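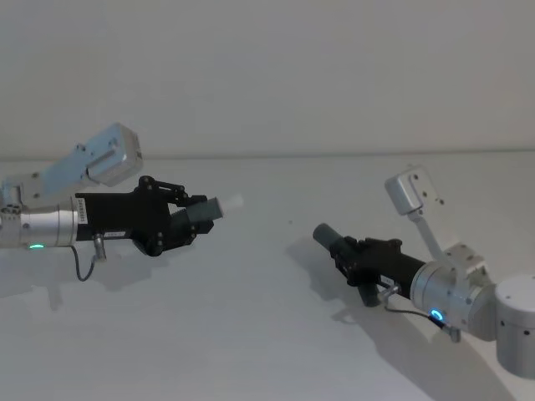 Two arms above a white tabletop.

Search this site Enter keywords Go

An Afternoon Among the Arrivals: Open Day at the Girholm Migration Archive

The Girholm archive opens its doors to the public once a year, in November, which tells you something about how badly it wants the public. I went anyway. I have written about immigration for long enough to have strong opinions on other people's filing, and Girholm holds the papers of the Van Beek lodging house, where newcomers to the city slept four to a room and were charged extra for the window.

Visitors were given a name tag at the front desk with two lines on it. The first was for your name and the second was for "Where are you from?" I watched a whole line of people who study this question for a living stand there with the pen in the air. One man wrote "the parking lot." I put down Ohio, and was asked by the student behind me where I was from before that. More Ohio, I told her.

The lodging house register is the thing to see. It contains 3,283 entries, and the early ones are a mess in a useful way. Old Van Beek wrote down a guest's name, his trade, his debts and something he headed "kind." Under "kind" he put whatever came to him. The same Sicilian bricklayer is "Italian" in the spring, "dark" in the summer when he is behind on the rent, and "American, more or less" by the following year, when he has started lending money to Van Beek. You could teach a semester from that one man. I gather that somebody does.

Bart Postma led the tour of the reading room and did it well, apart from a habit of telling us we were about to be surprised. His point was that the categories people fight over today were being made up at kitchen tables by landlords, foremen and school clerks long before any census form got hold of them, and that once a word was on a form it began to boss people around. A family that came in as three different "kinds" on the same boat would be one kind by the time the children were in school, and it was seldom the kind they would have picked. He showed us a school enrollment card where the word "white" had been erased and rewritten so often that the paper had gone thin. We were all allowed to look at it and none of us was allowed to breathe on it.

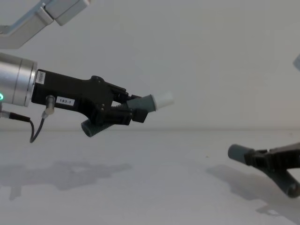

Mirjam Michiels objected at this point that the clerks were getting too much of the credit. Families argued back, she said, and if you read only the cards you would think immigrants had spent a hundred years standing quietly at a counter. She had seen parents send the same form back with their own word for themselves, in ink, underlined, and the school had ended up using it because it was less work than another letter.

Postma took this pretty well. He said it was on his list of things to look into. She asked how long the list was, and we moved along to the oral histories.

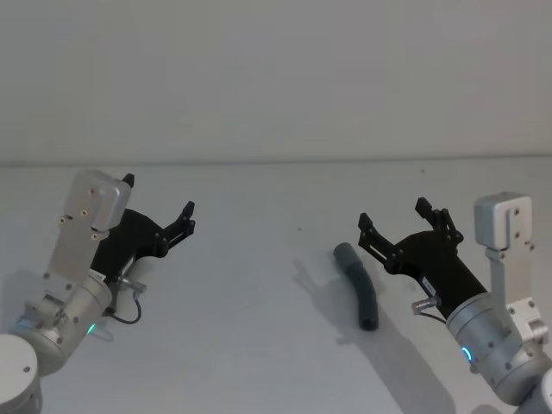

Terence Horrocks

The oral history collection is called Unus, for reasons given in a leaflet that I lost. There are 83 interviews in it, and you can hear them through headphones at a row of desks upstairs. I sat down intending to sample a few and stayed with one, a retired bus driver talking about the street he grew up on. His parents came from Mexico, the neighbors were Polish, and the family across the way was Black and had been in the city longer than anyone. He is asked if people got along. There is a long silence, and then he says that everybody got along fine until a house was for sale. I played it twice.

Lunch was provided by a café called Bolamum, and cost more than Van Beek used to get for a week's lodging with the window. The soup was good. I shared a table with Jennylyn Dagdag and Ivan Stelmakh, who were deep in a disagreement over whether "assimilation" is a word any serious person should still be using. She thought it had been stretched until it covered everything from intermarriage to liking football. He thought the replacements were worse. I offered "settling in" and was ignored.

The afternoon talk dealt with wages and neighborhoods, and with what happens to the old Black and white split when a large share of the city fits neither side. The lecture hall seats 100 and was more than half full, good going for a talk with that many charts. I liked that the speaker refused to say whether the line between groups was fading or only moving a few blocks over. The questions afterward were mostly speeches. One began in 1924 and had not reached the war when the microphone was taken back.

On the practical side, the archive is free, the reading room closes at 4:30 and they mean it, and pens are confiscated at the door. Mine is still there. The register can be seen by appointment the rest of the year, if you write first and explain your purpose. The request form has a box for nationality, with a space next to it marked "other."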